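Skirkum list archive: student robotics
Re: how do you run bin picking with a mixed group?
Posted in October by the Noltotent club organiser
4 min read

Hello all,

What a good question to find waiting after tea! I started a two-line reply and it has grown, so skip to whatever is useful. Quoting the original first so it all hangs together:

> We're a school club, second year going, and the students want to move on from
> line followers to picking things out of a bin. We have the use of an arm for
> one term. I have three worries. First, what do you put in the bin? Second, how
> do you keep everybody busy when only one person can drive? Third, how do you
> score it? Last year's scoring ended in a row about whether a dropped object
> counted, and I'd love to avoid another one of those.
>
> Also, does anyone still use the old Nosen rules, or has everybody moved on?

We still use the Nosen rules, but only the short version. The full set runs to 29 clauses and our lot stopped reading at the page on bin dimensions. What we kept is the time limit, the rule about hands staying out while the arm is live, and the bit that says an object counts once it has been let go inside the taped area. If it rolls out again afterwards, it still counts. Write that on the whiteboard before the first run and you'll save yourself the row.

On objects: household stuff, every time. We began with printed cubes and the students had them licked within a fortnight, then got bored. Go for things that are awkward in different ways. Balls are brilliant for beginners to plan around, as there is no wrong way up, but they do like to wander into a corner. Bottles are harder than they look — the students always want to go for the neck. Long thin things lying flat against a wall are the real beasts, and I'd hold those back for a few sessions. Ask the students to bring something from home too. They get very fond of their own object and will happily spend an hour on it.

See-through plastic deserves a paragraph of its own. Our vision team (four of them, all keen) wrote a lovely bit of colour matching which found everything except clear things. They were gutted for one evening and then came back with 166 photos of bottles on different backgrounds. I can't tell you how pleased I was. If your group has anyone who likes collecting and sorting data, give them that job and stand back.

On keeping people busy, we split into pairs and swap every 30 minutes. One pair drives, one pair logs, one pair sets out the bin from a card so that every team gets the same layout, and the rest are at the laptops working on the planner, which we call Quan for reasons lost to history. The logging pair sounds like the dull job, but they have to write down why a grasp failed, in words, and the arguments that come out of it are the best teaching I do all week. "It slipped" is not allowed. Slipped how? Which side?

We do 3 attempts per object, then move on, even if the fourth would definitely have worked (the fourth would always definitely have worked).
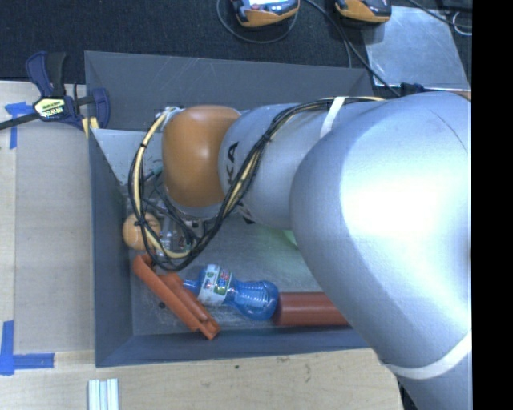
Do spend a whole session on cables before anyone writes a line of code. I mean it! Have the students move the arm slowly through every pose they plan to use, with one of them watching nothing but the cable run, and leave enough slack for the wrist to turn fully both ways. Too much slack and it gets in among the objects or in front of whatever you're trying to look at; too little and you're tugging on a connector. Ours keep a page of "bad poses" in the log book and the planner now steers clear of them. One of the younger ones wrote that part and it's the neatest code in the whole project.

Clamp the bin down as well. A bin that shifts by a finger's width in the middle of a run makes a fool of everybody's coordinates, and it's miserable to hunt for because the code looks fine. Put tape on the table for anything that has to go back in the same spot next week.

For scoring, one point for a lift, two more for a release in the right place, nothing off for a drop. We used to take points off and the students became terribly cautious, only ever going for the easy one. Since we stopped, they try all sorts.

I'm happy to send our layout cards and the blank log sheet to anyone who wants them. They're plain text, so nothing fancy is needed to open them. And please report back on how the first few sessions go, I'd love to hear what your students bring in from home.

All the best from Noltotent

Recent on this list
Re: Spare gripper fingers, which ones to print?
Nosen rules, short version (updated)
Quan planner: joint limits question
Line followers for the younger group
Re: Re: Lighting for clear objects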